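Inicio Números Autores Envíos Buscar

3.2. Mobiliario de archivo

El inventario Kosach registra 31 armarios bajos de oficina, clasificados según el cierre y el uso de los estantes.

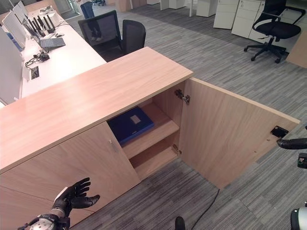
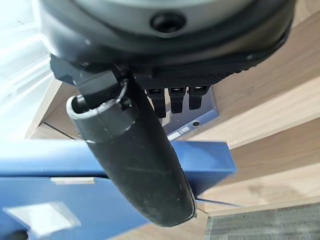

Figura 3. Armario bajo de puertas batientes (primera imagen) y detalle (segunda imagen).

La ocupación de los estantes constituye la variable principal del estudio. Se distingue entre almacenamiento vertical y horizontal. El segundo corresponde al archivador de caja azul oscuro de la figura 3, colocado plano en el estante superior, y se codificó como uso parcial.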